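Home | News | Projects | Data | Contact

Search this site Enter keywords Go

Drendale lab completes first round of garment-folding recordings

The Drendale site of Prester has finished the first round of recordings for its garment-folding data set. The round produced 2752 usable episodes, each one a single item handled from start to finish by a pair of table-mounted arms. A further 624 episodes were rejected during review and will not be part of the training set.

Recording was done by teleoperation. An operator moves a pair of leader arms, and the follower arms in the booth repeat the motion. Joint positions, gripper commands and video are logged together and stored with a short text label naming the task. Episodes in which the operator had to stop and restart were marked as rejected, as were those with dropped video.

The follower arms run on Varnix control software, which was updated in January to keep the two arms on a common clock. Earlier trial recordings showed a drift between left and right that made shoulder grasps hard to learn from. Those trials have been left out of the totals given here.

T-shirts make up the largest share of the round. The usual sequence is a grasp at both shoulders, a fold across the body, and a move to the stack at the side of the table. Booth walls and tabletop are white so that garment edges stand out in the video.

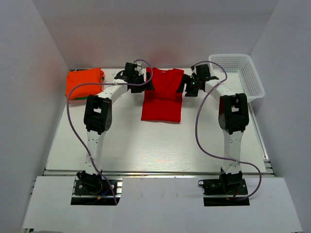
Training will use the Peng policy code, starting with a subset of 500 episodes to check the labels and the action format. If the check passes, the full set will be used. Evaluation will be run on garments that were held out of recording, with success scored by a reviewer from video.

A second round is planned with a target of 900 episodes. It will cover towels and long-sleeved shirts, and will include starts from a crumpled state, which the first round covers only thinly. The episode format will stay the same so that both rounds can be loaded together.

Contact | Copyright Prester, Drendale site. All rights reserved. | Back to top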